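How to budget for a teardown cell (before you buy the arm)

Last updated: May

Quick version of what we tell people who ring up wanting a robot to pull apart old PCs. Written in a rush, will tidy later.

1. Start with the fiddly jobs, not the arm. List every part you want out of the case. Drives, cables, brackets, cards. Then write down how each one gets gripped. Flat plate fingers will hold a drive in its carrier. Ribbon, screws, glued stuff – different story, maybe a different tool. Price each tool seperately. 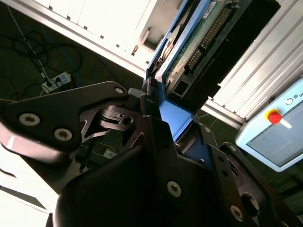

2. Fingers are a consumable. Put them on their own line. Our first sheet for the Hotero job had the gripper down once and no spares, and we were back asking for money by the second month. Get 2 sets. Same goes for finger screws, a bag of those costs next to nothing.

3. Cables. Everyone leaves these off. Power boards, network leads, pendant lead, cable ties, covers for the floor runs. We allow 397 dollars and usually spend it. Measure the walk from the wall to the controller first. Then add a bit.

4. Wiring inside the case is the slow part. Loose bundles move when you touch them, so budget hours for it, not just gear. On the Gavthorpe quote we put down 94 hours of set-up and teaching, and most of it went on wires. If your time is tight, leave the wires to a person in year one and let the arm do drives and brackets.

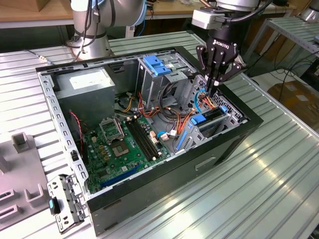 Robotiq two-finger gripper on a wire bundle, back corner of the tower.

5. Table. Slotted aluminum extrusion costs more than a bench from the hardware store. Buy it anyway. You will move the fixtures, then move them again. Get the supplier to cut to length and ask for the T-nuts in the same order – shipping on a second box is silly.

6. Fixtures. Printed or machined, whatever you have. Vaughan sent us a price of $2,827 for a full set and we ended up taking half. Start with one case model. One. Add the rest when that one runs.

7. Room to park. Work out where the arm sits when it isn't working and where a person stands to swap cases. Tape it out on the floor before you sign anything. Reach on the spec sheet is not the reach you get over the side of a case.
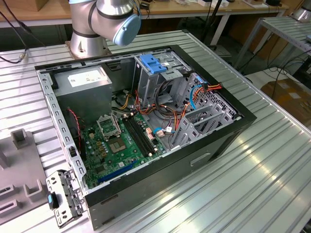
8. Second arm? Ask for the price now, buy later. But size the table and the power for it now, becuase redoing those hurts. Cerkix quotes come with both options if you ask, most others need a nudge.

9. Leftovers to put on the sheet:
- scrap cases to practise on (get more than you think)
- bins for sorted parts
- safety review
- training, at least a day per person
- freight and install

Send the sheet round by Thursday if you want comments before the order goes in. Anything with a long lead time goes at the top, usually the arm and the gripper.

14 shares | 6 comments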